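Glue, wood dust and a very long winter

February 20, 2024

So I promised an update on the adhesive stuff back in September, and then I vanished. Sorry! A few of you wrote to ask whether I'd given up on making wood glue out of plants. I haven't. I've just been ruining a lot of small pieces of beech.

Quick recap if you're new here. Most of the glue in cheap furniture board is urea-formaldehyde. It's cheap, it sets fast in a hot press, and it has one big drawback, namely that it lets go of a bit of formaldehyde over its life. There are low-emission versions now and they're much better than they used to be, but plenty of people (me included) would like to get off the stuff completely. My pet option is tannin, the same brown bitter business you get in strong tea. Pull it out of bark, mix it with a hardener, press it hot, and you have a glue that will hold two boards together. Sometimes. On a good day.

I share bench space with Raluca Barbu, who has been doing this for far longer than I have and who thinks my lab notebook looks like a shopping list. She works on soy protein glues, so we're friendly rivals. Her samples smell like pancakes and mine smell like a wet saddle.

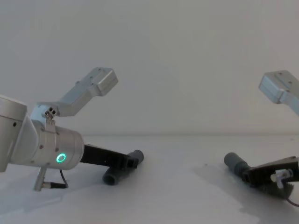 Two arms, one tabletop.

Okay, the news. I finally got a decent batch of bark extract. The first lot I had, from Kostarwood, was spruce bark that had been sitting outside in a heap, and the tannin content was all over the place. You'd get a lovely thick syrup from one bag and brown water from the next. Ovidiu Sima at Kostarwood was very patient with my whining and set aside bark that had gone under a roof the same day it came off the log. What a difference! Bark loses tannin fast when the rain gets to it, and I knew that from reading, but I hadn't really believed it until I had both kinds in beakers next to each other.

The extraction itself is boring, so I'll keep it short. Chop the bark, warm water, a little sodium sulfite, stir, filter, swear at the filter, dry what comes through. I now use 100 grams of bark per run because anything more clogs the paper and I end up with a spoon in there scraping like I'm cleaning a roasting pan. The powder comes out reddish and it stains everything. I have a pair of tan pants that used to be gray.

Then there's the hardener, and this is where I lost most of the winter. The classic choice for tannin is paraformaldehyde, which kind of defeats the point. Hexamine is the polite alternative and it works well enough, and I've got a soft spot for it, but I wanted to try furfuryl alcohol too. You make it from corn cobs and such, so on paper you end up with a glue that's nearly all plant. On paper.

In practice my furfuryl mixes went off like a bad custard. Too much acid and the pot is solid before you've found your brush. Too little and you take the boards out of the press and they slide apart in your hands. Zoriana Kravchuk told me to stop adding the acid all at once, and to chill the mix first, which I'd read in at least two papers and ignored in both. She was right, and I got a working time long enough to spread a whole set of strips without panicking.

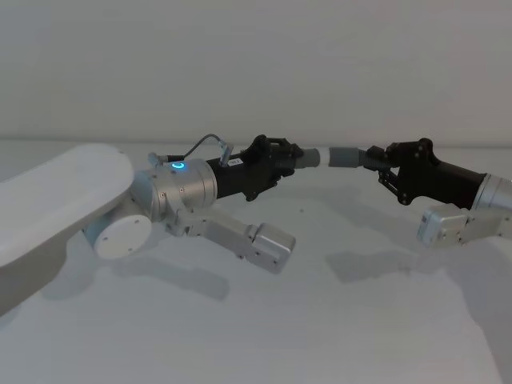
Pressing was the next headache. Our little press is a Gristell and it's older than my career. The bottom plate runs cooler than the top one, so I'd been getting joints that were cured on one side of the sandwich and gummy on the other. I flip the stack halfway through now. Is that good practice? Probably not! But the scatter in my numbers went way down, and until there's money for new heating elements that's how we're living.

About those numbers. I pull the lap joints apart dry, and then I pull another set after a cold water soak, and that second set is the one that hurts. Dry, the hexamine glue does great, and the wood tends to tear before the glue line goes. That's what you want to see – a big ragged patch of fibers stuck to the other half. After the soak it's a different story. A good share of my strips came out of the bucket already in two pieces, and there's no sense putting those in the tester.

The furfuryl ones, once I'd stopped rushing them, held up better in the bucket than I expected. They're brittle, though. Drop one on the floor and it can pop at the joint. Silviu Ciobanu suggested a bit of glycerol to loosen things up, so that's on the list, along with trying a finer bark powder as filler. I'd like to see if walnut shell flour does anything too, mostly because I was given a big tub of it.

Somebody asked in the comments last time what all this costs. I can't give you a real answer, as nobody should price a glue from what I do in beakers. I can tell you that the last supply order (chemicals, filter paper, beech strips, gloves) came to 1,510, and 200 of that was shipping. Shipping! For sticks! 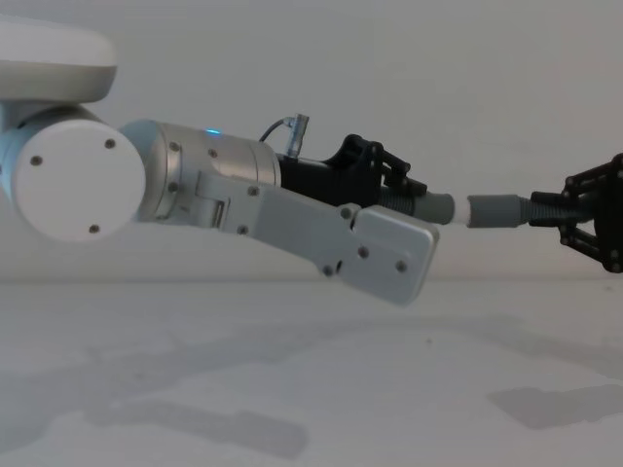 A ribbed gray cylinder with a gripper at either end.

What's next, then. I want to move from beech strips to real particleboard, even if it's only panels the size of a paperback. That means blending glue with chips, and glue that's fine under a brush can be hopeless once you need to spray it. Tannin gets thick very quickly as you raise the solids. Ostap Melnychuk has an old drum blender he says I can borrow if I clean it afterward, and having seen the inside of it I think he's getting the better deal.

I also need to do emissions properly. Hexamine breaks down with heat, and how much free formaldehyde you end up with seems to depend on who you read and what pH they were working at. Raluca has a desiccator setup I can use when she's done with her soy panels. I've got a guess about the result and I'm keeping it to myself for now, having been wrong about the hardener, the bark and the press.

If any of you have cooked with quebracho or mimosa extract and can tell me how it compares with spruce for pot life, please leave a comment. Same if you've got a trick for getting tannin off a stainless sink. I've tried baking soda, lemon juice and the green side of a sponge, and the sink is still the color of a football.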